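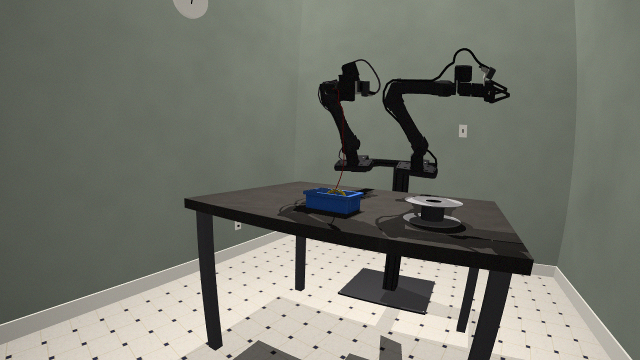
Blue plastic bin and empty spool on a dark table

Kincaid Workshop Stacking Bin, Blue

Product code KC-243
Sold by Kuvia Storage
Pack size: 8 bins
Availability: in stock

The Kincaid stacking bin is a plain, open-topped plastic bin for benches, shelves and stockrooms. It is made for small parts, offcuts, fixings, cable ends, reels of tape and all the other things that end up loose on a worktop. It can stand on its own, stack on another bin of the same size or sit on a standard stockroom shelf.

We have sold this bin since we opened the Illix trade counter, and it is still the one we use for picking in our own warehouse. The current version has a thicker rim than the old one. Old and new bins will stack together, but the fit is slightly looser with an old bin on top, so put the new ones above if you are mixing them.

What it is used for

Most of our customers buy the bin for one of two jobs. The first is bench storage, where the bin sits within reach and holds whatever is needed for the task. The second is kitting, where all the parts for one job are put in one bin and passed along to the next person.

It also works well as a waste bin for trimmings on a cutting or winding table. The inside corners are rounded, so short lengths of wire and ribbon tip out without catching. If you rewind cable, braid or trimming from large spools, keep one bin for empties' end caps and another for offcuts. Mixed waste takes longer to sort than it did to throw in.

The bin is not meant for food, and we do not sell a food-grade version. For kitchens and bakeries please see the Nustska range, which has its own page.

Material and finish

The bin is moulded in one piece from polypropylene, coloured all the way through. Scratches do not show a different colour underneath. The outside has a light texture that takes a label well, and the inside is smooth for wiping down.

Polypropylene stands up to most oils, greases and everyday cleaning products. It should be kept away from strong solvents and from direct heat. Do not leave a loaded stack against a radiator or a heating pipe, as the lower bins can go out of shape over a winter and will not go back.

The blue will fade slowly in strong sunlight. This does not affect the strength in the short term, but bins kept outdoors all year will turn brittle in the end. We do not cover outdoor use under the guarantee.

Colours

Blue is the standard stock colour. Red, yellow and grey are made to the same mould and are ordered in for you. Allow extra time for these, especially in January, when the factory closes for maintenance and the first deliveries of the year run late.

Many workshops use one colour for each stage of a job. Blue for incoming parts, yellow for work in hand and red for rejects is a common arrangement. Colours can be mixed in one order but not in one pack.

Labels and dividers

Each bin has a recessed area on the front face for a label. Card labels and clear covers are sold separately in sheets. If you print your own, use a matt stock. Glossy labels are hard to read under strip lights.

Dividers slot into the ribs on the long sides. They are a push fit and will come out with a firm pull. They are not watertight, so very fine powders and glitter will work their way underneath.

Lids are available and are sold singly. A lidded bin can still be stacked, but the stack is less steady than an open one and should be kept low.

Stacking and loading

Stack the bins on a flat, level surface with the heaviest at the bottom. The rim of the lower bin should sit fully inside the foot of the one above. If it rocks, it is not seated.

Do not stack bins near the edge of a table. A spool or reel stood upright next to a stack should be chocked or laid flat, because a round flange will roll if the table is knocked and can take the bottom bin with it. Rubber spool chocks are listed under bench accessories.

Bins should be lifted from underneath or by the rim at both ends. Do not carry a full bin by the label recess.

Cleaning

Wash by hand in warm water with ordinary washing-up liquid. The bins can go through an industrial tray washer on a cool programme. Leave them to dry upside down. Do not nest them wet, as they grip each other and are hard to part.

Sticky residue from old labels comes off with a little vegetable oil left on for a few minutes, followed by soap and water. A metal scraper will mark the surface and make the next label lift.

Ordering and delivery

Bins are sold in packs of 8. Single bins can be bought over the counter at Illix if we have an open pack, but we do not post them singly. For larger quantities we hold up to 3000 bins at the warehouse, and orders above that level are supplied direct from the factory on pallets.

Orders placed before noon are sent out the same working day. Pallet deliveries are to the kerb and need someone on site to sign. If you need a tail-lift vehicle, say so in the notes box at checkout, as it cannot be added once the load has been booked.

Returns

Unused packs can be returned within the period shown on your delivery note. Please keep the cardboard sleeve. Bins that have been labelled or written on cannot be taken back unless there is a fault.

If a bin arrives cracked or out of shape, send us a photograph with the batch mark from the base and we will replace it. There is no need to return the damaged one. It can go in with rigid plastics at most recycling centres.

Related products

Kincaid stacking bin, red, yellow or grey
Kincaid clip-on lid
Card label sheets and clear covers
Push-fit dividers
Rubber spool chocks
Kuvia steel shelf trolley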